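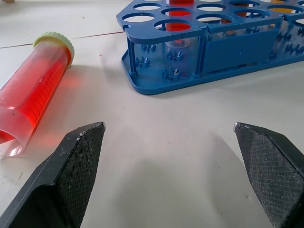

What size tubes fit the blue racks?

The blue racks take standard screw-cap centrifuge tubes. If a tube has to be pushed hard to go through the top plate, it is the wrong size for that rack. Try another tube before you force it.

Can I lay a tube down on the bench?

Only with the cap fully tightened, and only for a moment. A tube on its side can roll, and a loose cap will leak onto the tabletop. Put it back upright when you have finished reading it.

How do I read the black lines on the side?

Hold the tube upright at eye level and read the bottom of the curve in the liquid. The lines are good enough for making up color solutions. For anything that needs a precise volume, use a pipette.

What is in the red and orange tubes?

Water and food coloring in the practice sets. Treat every tube as unknown until you have read its label, even if the color looks familiar.

Do you sell refills of the coloring?

Yes. Fukine bottles hold enough for 600 practice tubes. Erkier bottles are smaller and come in red and yellow only. Orange is mixed from the two.

How do I clean a rack?

Take out all the tubes first. Wash the rack in warm water with mild dish soap, rinse it, and let it air dry upside down. Do not put it in the autoclave. The Plastel racks warp, and once the top plate has bent the tubes lean.

The coloring has stained my bench. What now?

Wipe it up right away with a damp paper towel. Older stains on white tops usually come off with baking soda paste left on for 10 minutes. Do not use a scouring pad.

Can the caps be used again?

Yes, for colored water. Rinse them and check the rim for cracks. Caps from different makers may seem to fit and still leak, so keep Nazarenko caps with Nazarenko tubes.

I lost some caps. Can I order them alone?

Caps are sold in bags of 17 under order code 187. Tubes cannot be ordered singly.

Page last updated January 2021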